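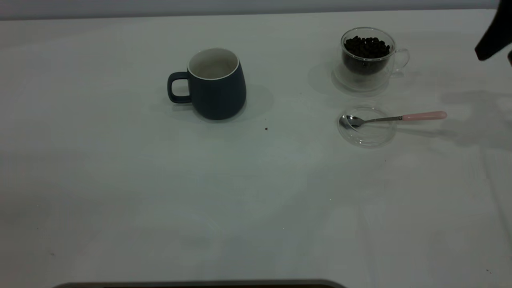
Can a Robot Make My Coffee Yet?

I get asked this at parties more than you'd think, mostly because I once made the mistake of telling people I follow this stuff. They don't ask about factories, or warehouses, or cars that park themselves. They want to know when something is going to come into the kitchen at six in the morning and deal with the coffee.

My answer is "sort of, on a good day, if you leave it alone and don't move the mug," and then people wander off to find the dip.

But I think the question deserves a better answer than that, and coffee is a great place to start, because it's a chore that looks like nothing. A navy mug. A glass cup heaped nearly to the rim with beans. A little spoon with a pink handle, lying across a glass lid. You or I would get some beans out of that cup without waking up all the way. I've done it with a phone wedged against my shoulder and a dog leaning on my knees.

Now think about what you'd need to tell somebody who had never touched anything before. The spoon's handle is thin and it's lying partly on the lid, so when you grab it, it wants to roll or scrape. The bowl has to go into the beans at an angle, and beans don't behave like sugar. They're slippery little things, they shove each other out of the way, and when they're heaped up close to the rim the first push can send a few over the side. Then you've got to carry the load across to the mug without tipping it, and turn your wrist over the opening instead of next to it. And then there's the glass itself, clear and double-walled, with a clear handle. I have trouble seeing the edge of a cup like that before breakfast, and I own eyes.

Clear things are a real pain for machines. My friend Jianguo Qin, who spent years fixing packing equipment before he went over to the robot side, once told me he could judge how serious a demo was by how much glass was in it. If everything on the table is a bright foam block, he goes and gets a snack. Put out a clear lid on a white table and he'll sit down and watch. A depth camera can look straight through the lid, or catch a reflection off it and decide there's something there that isn't, and then you have an arm making very confident plans about thin air.

So yes, I'm more impressed by a spoon of beans than by a backflip! I'll die on this hill. A backflip is hard, sure, but the robot knows everything there is to know about its own legs before it jumps. It doesn't know anything about my spoon.

What they can do now

I don't want to be the grump in the corner, because things have gotten a lot better, and fast. Not that long ago, if you wanted an arm to pick up a mug, somebody wrote down where the mug was going to be, and if your mug was two inches to the left, too bad for you. These days the usual way is to have a person steer the arm through the job over and over and let the software learn from the recordings. A small company called Preltus, which works on kitchen tasks and nothing else, let me sit in on a morning of it last August. Mackenzie Chisholm, who ran the station I was at, told me they had 2,000 recordings of one scooping job. One! And it had started to pay off. The arm went for the spoon, missed, backed up and tried again from a different side, which I found weirdly moving. Nobody had written "try again from a different side" anywhere. It had picked that up from watching people fumble.

I counted twelve tries in a row while I sat there with my notebook. It got beans into the mug on most of them, and I wrote "wow" next to four. On the last one it carried an empty spoon all the way over, turned it very carefully above the mug, and put it back down as if it had done a fine job.

That empty spoon is the whole problem, if you ask me. A person feels that a spoon is empty. You don't look, you don't think about it, your hand just tells you. Lots of these arms still have fingers about as sensitive as a pair of salad tongs, so everything depends on the cameras, and the cameras can be blocked by the arm's own hand. There are touch sensors that help, and they're getting cheaper, but they wear out quickly and people who use them complain about them the way I complain about printer ink.

What they can't do yet

Rooms. They can't really do rooms.

A clean white table is a lovely place to work. I don't mean that as an insult, you have to learn somewhere, and I learned to drive in an empty church parking lot. But my counter has mail on it. It has a banana that's past helping, two chargers, a jar of screws and a permission slip, and the mug I want is behind all of it or still in the dishwasher with yesterday's ring at the bottom. The chore called "make coffee" is really about fifteen smaller chores that I sort out on the fly, and half of them are deciding what to ignore.

Colleen Fortin, who manages a bakery near me and has been pitched by every automation salesperson in the county, has a much shorter version of this. "Who moves the stuff out of its way?" She asks it at every demo. A rep from Beaudoin, which sells a countertop arm for cafes, told her that staff would clear the station before each cycle. She told him that in that case staff could also scoop the beans.

She did end up buying something, by the way. It's a plain old bagging machine, with no learning in it at all, and she loves it. It fills 200 bags before the doors open and it doesn't care what's on the counter because it's bolted to the floor in a corner where there isn't any counter. I bring this up because we forget how much housework has been automated already by boring boxes. The dishwasher is a robot that won. So is the washing machine, and so is the five-dollar timer my grandmother plugged her percolator into. They won by making us bring the mess to them, and we've been pretty happy to do it.

Which gets me to the argument I keep having with my brother-in-law Amrit Lavoie. Amrit says an arm that can scoop beans with a regular spoon is silly when a machine with a hopper will grind and pour at the push of a button. And for coffee, fine, he's right, I have one of those machines and it's great. But there's no hopper for "put the toys in the bin." There's no button for folding a fitted sheet, or for getting the lid back on the right container, or for helping somebody with bad hands open her pill bottle. My neighbor Audrey-Anne Robichaud has arthritis, and she'd trade her car for something that could handle jars, spoons and mugs, slowly and safely, in whatever spot she happened to leave them. She doesn't care if it takes ten minutes. She has told me she'd put the radio on.

I think about her a lot when I read people making fun of slow robots online. Slow is okay! I'd take a slow one. What I wouldn't take is one that needs an engineer standing nearby, and for now most of them do. The start-up folks at Alent like to talk about "hands-free hours," meaning how long an arm can go before a human has to step in, and I wish everybody would print that number right on the box next to the price. Show me the video, but tell me how many beans ended up on the floor and who swept them up.

So when somebody corners me at the next party, I'm going to say this. If you keep your beans in one place, your mug in another and nothing in between, a machine can probably scoop for you, and it'll be right more often than it's wrong. If you live in a house with other people in it, keep your spoon. Check back with me in a few years. I'd like to be wrong about the sheets, too, but I've watched some videos of robots and fitted sheets, and I think they hate them as much as I do.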